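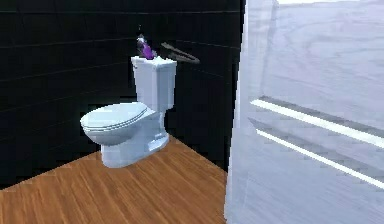
Before we talk about any bathroom, the owners should know on which day the water is off and for how long, one resident wrote to the board in the week before the meeting, and asked that this be read aloud first. It was read aloud first. The chair answered that the days are not fixed yet and that item 4 would deal with it.

Flestbridge House Owners' Association
Minutes of the February meeting
Place: the common room, ground floor, Pastgate side
Start: 7:00 p.m.

1. Opening and agenda

The chair welcomed everybody and asked if the agenda could be accepted as it was sent. One owner from the upper floors wished to add the matter of the bicycle cellar. It was placed under item 8. With this change the agenda was accepted.

Present or represented by written permission were 147 of the 216 apartments. The meeting could therefore take decisions. Three of the written permissions were not signed and these were not included in the number.

2. Minutes of the last meeting

Two corrections were requested. In the part on the stair lighting, it was written that the lamps "will be changed"; the owners decided only that an offer will be requested. In the part on the garden, the word "hedge" must be "fence". The minutes were accepted with the corrections.

The question was asked why the minutes were sent so late. The secretary apologized and explained that the old mail list still had addresses of owners who have sold. The list is now cleaned. Owners who did not receive the minutes are asked to leave their address in the office box — in readable letters, please.

3. The vertical water pipes: state of the matter

The board gave a summary for those who were not at the last meeting. The vertical pipes for cold water, hot water and waste are from the time when the house was built. In the past winter there were leaks on the Pastgate side, and in one case the water came through the ceiling of the apartment below. The insurance has paid for the ceiling but not for the pipe, and it has written to us that it expects a plan.

The inspection report was at the table for reading. The main points are:

The waste pipes on the Pastgate side are in bad condition and must be replaced.
The waste pipes on the courtyard side are in better condition, but the report advises to do them in the same project.
The hot water pipes have poor insulation in the cellar.
The shut-off valves in many apartments do not close completely.

An owner from the courtyard side asked if the courtyard side could wait a few years, so that the cost is divided over a longer time. The board replied that this was discussed with the inspector. The contractor would then need to set up the work place two times, and the permission of the city must be asked two times also. The owner said that he understands it but that he is not convinced. He asked to have this in the minutes.

Another owner asked who pays for the valves inside the apartments. According to the house rules, everything up to and including the valve belongs to the association. What comes after the valve belongs to the owner. There was some discussion on whether this is fair to owners who have paid for new valves themselves. The board will look if these owners can get a reduction, and will come back to it at the next meeting.

4. Offers and planning

Two offers were received, one from Maltov and one from Hermans. Both were sent to the owners together with the invitation.

Maltov proposes to work line by line, which means all the apartments above each other at the same time. There are 13 lines in the house. In each line the water would be off during the day and on again in the evening, except for the days when the waste pipe itself is open. On these days the toilet cannot be used at all. Maltov would place portable toilets in the courtyard.

Hermans proposes to do the water pipes first in the whole house, and after that the waste pipes. The time in each apartment is shorter per visit but the workers must come twice. The price of Hermans is lower. In the price of Hermans the closing of the walls is not included, only a temporary board.

In the discussion the following was said:

Several owners prefer to have the workers only once, also if it is more expensive.
One owner works at night and sleeps during the day. She asked if the noise can be announced per line and not only for the whole house. The board will ask this to both companies.
Older owners on the upper floors said that a toilet in the courtyard is not a solution for them at night. It was proposed to keep one empty apartment of the association open as a place with a working bathroom. This proposal was received well. The board will check if the empty apartment is not in the same line as those who need it.
An owner asked if the companies have worked in a house where people stay living inside. Both have answered yes, but the owner would like to speak with residents of such a house. The board will request addresses.

On the letter that was read at the start: the board promised that each line gets the dates in writing before the work begins, in the mailbox and on the door of the elevator. A change of the dates must be announced in the same way. The board asked the resident who wrote the letter if this is sufficient. The answer was that it is sufficient if it really happens.

Decision: the owners give the board the task to negotiate further with Maltov. Hermans will be asked to keep its offer open until the next meeting. The decision was taken by a show of hands with a clear majority. The owners who voted against asked for a written comparison of the total cost, with the closing of the walls included for both. The board agreed.

5. Bathrooms of the owners

When the walls are open, many owners would like to renew their bathroom at the same time. The board has no objection but reminded of the rules:

The owner makes a separate contract with the company and pays it directly.
The toilet must stay near the vertical pipe. To move it to another wall is allowed only with written approval, on account of the slope of the waste pipe.
A toilet with a tank inside the wall needs a door or panel for repair.
A wooden floor is allowed if there is a sealed layer under it. The owner must send a picture of this layer before the floor goes on top.

The color of tiles is the free choice of the owner. There was a short exchange on black tiles, which some liked very much and others found too dark for a bathroom without a window. The chair asked to return to the agenda.

An owner asked if old toilets may be put next to the trash containers. No. The company takes them away, or the owner brings them to the recycling yard.

6. Money

The reserve is enough for the Pastgate side but not for the entire project. Two ways are possible: a loan of the association, or a one-time payment per apartment. A mixed form is also possible, in which every owner chooses for himself. The bank has said that it can work with a mixed form but that the administration is more heavy.

Many owners could not say yet what they prefer. The board will send a form. Please fill it in also if you have no preference — an empty form is also information for us.

7. Heating

The pressure on the top floor is again too low in the morning. The heating company was here and has let the air out. If it returns, owners should write down the hour and report it.

8. Bicycle cellar and other matters

The bicycle cellar is full. Bicycles without a label will get a yellow tape. What still has the tape at the next meeting will be given away. An owner asked that children's bicycles be treated with more patience. Agreed.

The door at Pastgate does not close by itself when there is wind. A repair is ordered.

It was asked not to shake carpets from the balconies on Sunday morning.

9. Next meeting

The date will be announced when the new offer of Maltov is received. The written comparison from item 4 will be sent together with the invitation.

The meeting was closed at 9:40 p.m.

Minutes: the secretary of the association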